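Ritance Drip Coffee Maker — Owner's Guide
Section 3: Setting Up and First Use
Last updated Saturday, December 22, 2018
2 comments | 5 shares

Read this section before you plug the machine in. It covers placing the coffee maker, rinsing it for the first time, setting the clock and brewing the first pot. Cleaning and descaling are in Section 4. If you have the Ritance with the steel carafe, follow the same steps but skip the notes on the warming plate, which that model does not have.

3.1 Choosing a place

1. Set the coffee maker on a flat, level surface that can take some heat and an occasional splash. Tile, stone and most sealed counters are fine. On bare wood, put a tray under the machine.

2. Leave a hand's width of free space behind the machine and on both sides. Steam leaves through the vent at the top of the lid, so do not push the machine under a low cabinet while it is brewing.

3. Keep the cord away from the edge of the counter. The extra length can be pushed back into the slot at the rear of the base.

4. Plug directly into a grounded wall outlet. Do not use an extension cord.

CAUTION: Do not place the coffee maker on or near a stove burner, even one that is turned off.

Keep a cup within reach during the steps that follow. You will need something to catch the last drops from the basket when you lift it out. 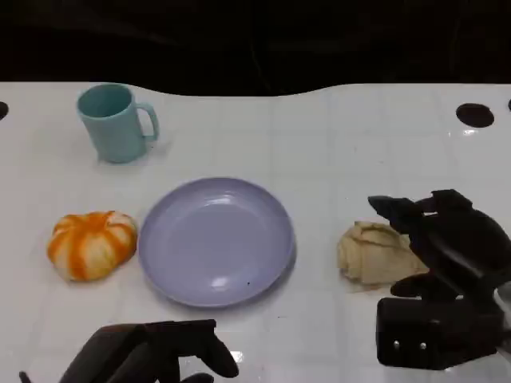 The machine rests on four rubber feet. If it rocks, turn it a little or move it to another part of the counter. On a surface with wide grout joints, a foot can settle into a joint and tip the water tank enough to give a false reading in the window. Check the level again after you move it.

3.2 Rinsing before first use

The tank and tubes are tested with water at the factory in Sudport, and a few drops may be left inside. This is normal. Run two full tanks of plain water through the machine before you make coffee you plan to drink.

1. Remove the tape from the lid and the basket. Take the cardboard collar out of the carafe.

2. Wash the carafe, the carafe lid and the basket in warm soapy water. Rinse and dry them. Do not put the base in water.

3. Fill the tank with cold tap water to the MAX line. Do not fill past the line. Extra water runs out through a hole in the back and onto the counter.

4. Put the empty basket in place and close the lid until it clicks. Do not use a filter for this step.

5. Set the carafe on the plate and press BREW. The light turns orange.

6. When the light goes out, wait five minutes, then empty the carafe.

7. Fill the tank again and repeat.

NOTE: You may notice a faint smell of warm plastic on the first rinse. If you can still smell it after the second, run one more tank with a spoonful of baking soda stirred into the water, then one tank of plain water.

CAUTION: The carafe and plate are hot after a rinse, the same as after brewing. Hold the carafe by the handle only.

3.3 Fitting the water filter

The Saltik filter cartridge is packed separately, in the small bag taped to the instruction card. The machine works without it, but scale will build up faster in areas with hard water.

1. Soak the cartridge in a bowl of cold water while the machine cools. It floats at first and sinks when it is ready.

2. Hold it under the tap for a moment to wash off any loose black dust.

3. Press the cartridge into the holder with the arrow pointing down. It takes a firm push.

4. Lower the holder into the tank until it touches the bottom.

Write the month on the dial at the top of the holder — if you fit it in May, for example, turn the dial to 5. Replacement cartridges are sold by Le Roux and by most shops that carry the machine.

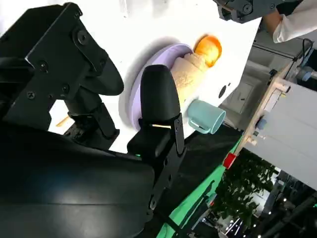
3.4 Setting the clock

1. Press and hold HOUR until the display blinks.

2. Press HOUR again to move forward. A small dot on the left of the display means p.m.

3. Press MIN to set the minutes.

4. Leave the buttons alone until the blinking stops. The time is now saved.

NOTE: The clock has no battery. After a power cut you will need to set it again, and any delayed brew will be lost.

3.5 Brewing the first pot

1. Fill the tank with fresh cold water to the line for the number of cups you want. A "cup" on the tank window is a small one. If you use large mugs, fill to a higher line.

2. Place a paper filter in the basket and fold the seam flat against the side.

3. Add medium-ground coffee. One level scoop per line is a good place to start. Shake the basket gently to even out the top.

4. Close the lid, check that the carafe is pushed all the way in, and press BREW.

You can pour a cup before brewing ends. The drip stop holds the coffee back for a short time, but the basket will overflow if the carafe is away too long.

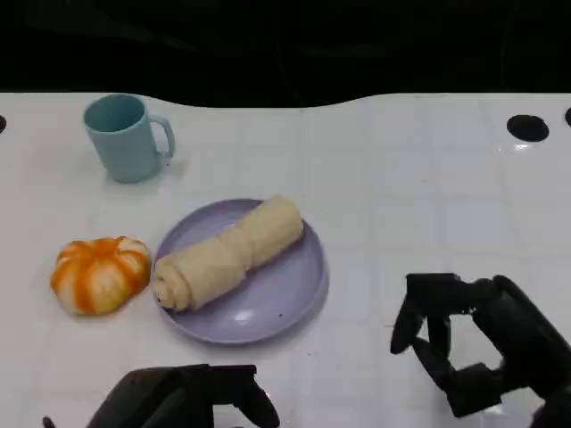 After brewing, the warming plate stays on until the shut-off timer ends. Coffee left on the plate for over 30 minutes starts to taste bitter, so pour what you are not going to drink right away into a thermal jug — the taste holds up much better that way.

To turn the plate off early, press BREW once. Let the machine cool with the lid open before you fill it again. Filling a hot tank can send a burst of steam up through the opening.

If the machine stops partway and the light flashes, unplug it, let it cool and see Section 5.

Comments (2)

Guest
The MAX line is very hard to see under kitchen lights. I put a piece of tape on the outside of the window. Also, mine needed the baking soda rinse. Smell is gone now.

Guest
Does the older round Saltik cartridge fit this holder? I have a few left from my last machine and the box doesn't say.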